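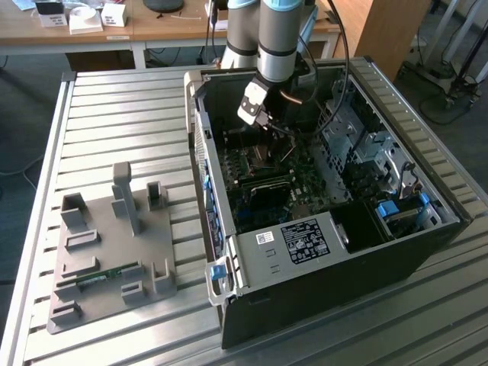
Attached 1: arm in the open tower, fixture plate on the left with a memory module in it

Apolinar Escobedo wrote on Nov 17, 2025:
> The Cirmont set is up to 2,000 demos of the PC job, all by remote
> control, and the Ullero crew wants 109 more before we train. I think
> we have enough to show a robot can pick up bench work from people.

I read this twice and I'm still not sold. Enough for what? Every demo I opened has the tower on its side, open face up, same bench. That teaches one pose of one case. Who was driving? If it was the same 2 people since May, we've mostly recorded their habits.
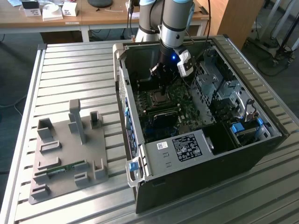
Attached 2: gripper just above the board, upper left part

My other gripe is depth. A driver working off a screen can't feel a clip give, so they hover and guess. I'd like to see hand-guided runs next to the remote ones before we pay for more.

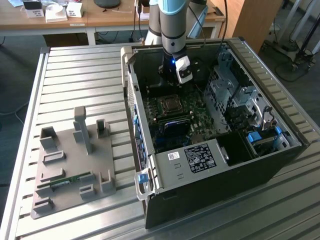 Skultville tried a bigger set last year, 2,972 demos, and it fell apart when the fixture moved. Ours would too, I suspect. The memory stick lies flat in its slot on the plate, with that tall post standing behind it, and I'd bet the model leans on the post. Shift the plate and rerun. Then talk to me about 109 more.

Ham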